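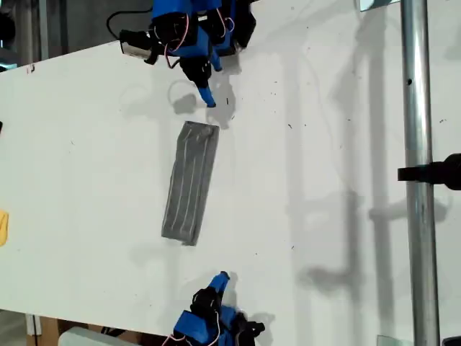 # Morsy, the two-arm planner from Lanutlow

Morsy is the piece of software that sits between your cameras and your motors and works out what each arm ought to do next. We wrote it for small tabletop setups with a pair of low-cost arms facing one another, and soft goods are what it likes best: towels, napkins, dusters, the sort of thing that never lies the same way twice (and which drove Humaira Mirani, who looks after our perception code, up the wall for most of a winter).

You give it an overhead view and, if you have them, a view from each wrist. It finds the cloth, picks grasp points for both grippers and plans the two paths together, so that neither arm has to stop and wait politely for the other.

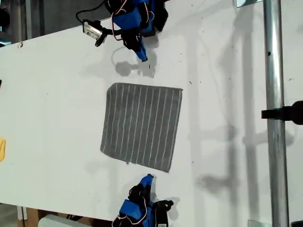
**Do I need a wrist camera on both arms?**

One overhead camera is enough to get going, and plenty of people stay there quite happily. Wrist views help most in the last few centimetres, when the arm itself hides the edge of the cloth from above.

## What's in the box, so to speak

- The planner, with joint limits and collision checks for 3 arm types
- Hiltanar, our cloth tracker, which runs at 50 updates a second on a modest graphics card
- A replay window where you can scrub through any run and see what the planner was thinking
- Bredska, the calibration tool, with printable boards

The replay window is the bit we're fondest of. Fares Sfeir built it for his own debugging and it was never meant to leave the office, but everyone who visited asked for a copy!
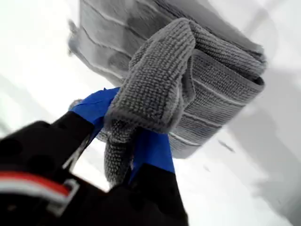
Cloth bunches, of course, and a plan made for a flat towel is no use once it has been gathered into a lump. Hiltanar keeps a confidence score for every patch of fabric, and when the score drops too low Morsy throws away the rest of the plan and makes a fresh one from the latest views. You can set that threshold yourself under **Planning > Patience**. Start in the middle and nudge it from there.

## Prices

- Single bench: £187 a year
- Lab licence, any number of benches: £299 a year

Both come with updates and email help from Carla Qaisi and Shadi Nimri.

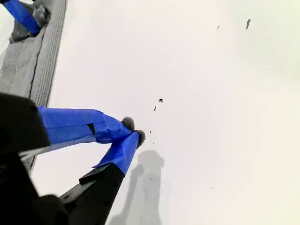 *Blue-taped fingers with soft grey tips, over a white work surface.*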